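Setting shelf heights and facings in a small shop
Posted October 12, 2024 by Ilham Kwok. Filed under Shop fitting, Stock layout.

This page covers how to work out shelf spacing and facings for one bay of packaged food, and how to write the result down so that the next person can repeat it. It assumes standard slotted uprights with clip-in shelves. Fridges, bakery trays and loose produce follow other rules and are left out.

What you need

A steel tape measure, a pad of squared paper, masking tape, a soft pencil, a small spirit level and the sales report for the bay. If your till cannot print sales by line, use the delivery notes from June onwards and subtract what is in the stockroom.

Step 1. Measure the bay

Measure the clear width between the uprights, not the outside width. Measure the depth from the back panel to the inside of the price strip. Write both in millimetres. Do this for every shelf, even if they look the same. In the Rahman bay I use as my working case, one shelf had been swapped at some point and was 10 mm shallower than its neighbours, enough to push a row of cartons over the lip.

Step 2. Measure the packs

For each line, note width, depth and height as the pack will stand on the shelf. A box has three possible positions and you should choose one before measuring. Flat boxes stack well but show only their narrow side to a standing customer. Upright boxes show the main face but need a pusher or a full row behind them to stay up. Bags are measured full, after being dropped once on the bench to settle the contents.

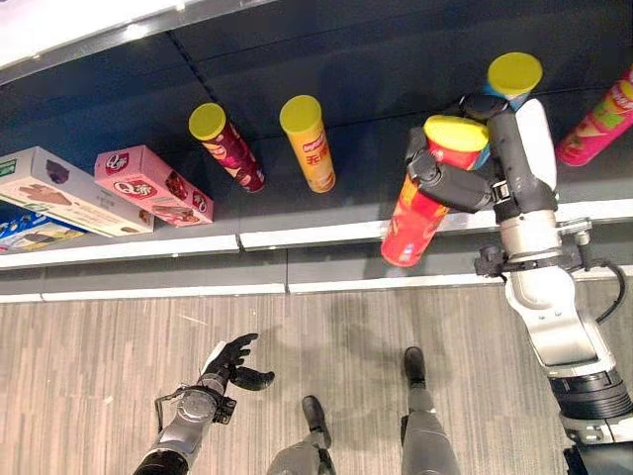
Boxes laid flat, long sides at an angle to the shelf edge.

Angled packs take more width than the sum of their short sides. If packs are to be placed at an angle, lay one on squared paper, draw round it and measure the widest part of the outline. Use that figure in the next step.

Step 3. Work out the facings

A facing is one pack visible at the front. Divide the clear width by the pack width plus 2 mm and round down. The allowance is for hand room and for cartons that bulge. Then share the facings between the lines according to sales, with a minimum of one each. A line that sells twice as fast gets more depth first and more width second. Width is the scarce part of a small bay.

If the sums leave a gap narrower than one pack, do not fill it with a different product. Spread the packs evenly across the shelf and accept the slack.

Step 4. Set the shelf heights

Start at the bottom and work up. For each shelf, take the tallest pack, add two fingers' clearance for boxes and a full hand for bottles, and move up to the next slot in the upright. Bottles need the extra because they are lifted by the neck and tipped forward on the way out. Tubes and cans can be taken from the side and need less.

Check the load before you settle on an order. Drinks are the heaviest goods in most bays. Many fitters put them low for that reason, and a top shelf of drinks should only be used where the brackets are rated for it and the uprights are fixed to the wall. The rating is normally stamped on the bracket or printed in the supplier's sheet.
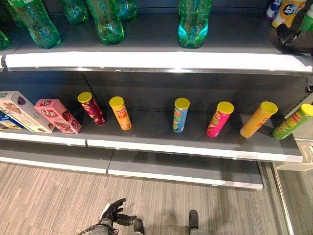
Prasetyo Sitompul: I'd go further on the brackets. We fitted a Pinton bay last year and the stamped rating was for the pair, evenly loaded. Put all the weight at the front lip and it sags well before that. I now knock a third off whatever is printed.

The deduction is reasonable for shelves deeper than the bracket arm. Where the arm reaches the front edge, the printed figure can be used as it stands.

Step 5. Mark the shelf

Put masking tape along the price strip and pencil in the edge of each facing. Load one row only, step back to the usual walking line and check that every label can be read. Correct the tape before loading the rest.
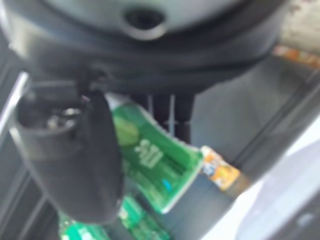
Green package, tilted, with a second one below it.

Step 6. Write the plan

Draw the bay from the front at a fixed scale. Number the shelves from the bottom, so that adding a shelf at the top does not change the other numbers. For each line give shelf number, position from the left, facings, rows deep and maximum stock. My template has room for 73 lines, and the file for the Zilton shop, which has over 200, is split by bay.

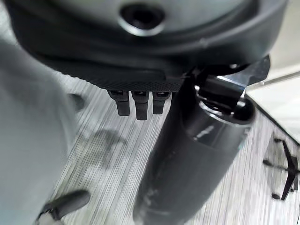 Keep one copy of the plan behind the bay and one with the order book. When a line is dropped, strike it through and leave the space marked until the replacement has been measured. Copying the old facings across to a new pack is the most common source of error, particularly where the supplier has changed the carton and kept the same name.

Step 7. Review

Repeat Step 3 when the sales report changes enough to alter the facings of two or more lines. Heights seldom need to move. If they do, unload from the top, reset the shelf, and check it with the level both along and across before reloading.

Related pages: Price strips and ticket sizes. Fixing uprights to plasterboard. Grollo bracket types, old and new.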